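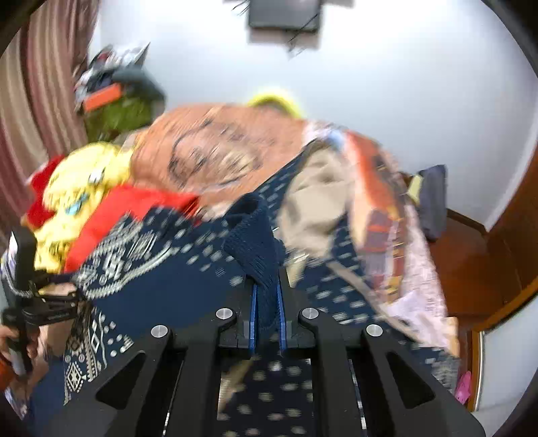

Last updated: 03/04/2018

Search this site... Go

Teaching by folding

I'd been trying to get someone from the Sodside project on the phone for weeks, and when one of its collectors finally rang me back she was between jumpers. She gathers examples for a learning system that is meant to handle clothes, and she does it in ordinary bedrooms, with a gripper she holds in her own hand. There's no robot in the room. The robot comes later, back at Drekau, and it learns from what her hands did.

"People expect me to turn up with a van," she says. "I turn up with a backpack and ask if I can mess up their bed."

A session starts with a heap. She likes a proper one, with bright things and dull things all tangled together, because that's what clothes look like when they come off the line. Then she picks one garment and goes in with the fingers. The navy sweater with the white dots and diamonds is the kind of thing she loves working on. It's knitted, so it gives when the blue pads close on it, and a fold of it bunches up between them in a way a flat cotton sheet never would.

"Knits are brilliant! You pinch one spot and the whole thing has an opinion about it. The system has to see that over and over, from close in, before it gets any sense of where to grab."

I asked what makes a good example, and she laughed for a while. Early on she tried to be perfect - slow, tidy, every fold square. The team at Silluvik, who do the training, wrote back and asked her to loosen up. They wanted the fumbles where she missed a sleeve and went back for it, as long as she finished the job.

"So now if I drop it, I just keep going. I used to stop and start again. I threw away 8 really nice recoveries in my first week and I'm still cross about it."

Her usual day is two homes, with two hours in each. The favourite part, she tells me, is the variety. One place has curtains drawn and the next has sun all over the bed, and every family seems to own at least one shirt in a colour that confuses everything. She never tidies the room first. The clutter stays where it is.

The hard part is her wrists. Working through a gripper is like doing the laundry in oven mitts, she says, and you can't cheat by smoothing a hem with your thumb. She has learned to use the edge of the mattress, and to lift a garment by the shoulders and let it hang before laying it down. Urrutia, the workshop that looks after the tools, has been good about swapping finger pads when hers lose their grip.

Does she fold her own washing any differently now?

"I narrate it," she says. "Out loud, to the cat. Left sleeve, right sleeve, up from the bottom." Then she had to go - there was a pile of towels waiting, and she was keen to get back to it.

8 comments
2 shares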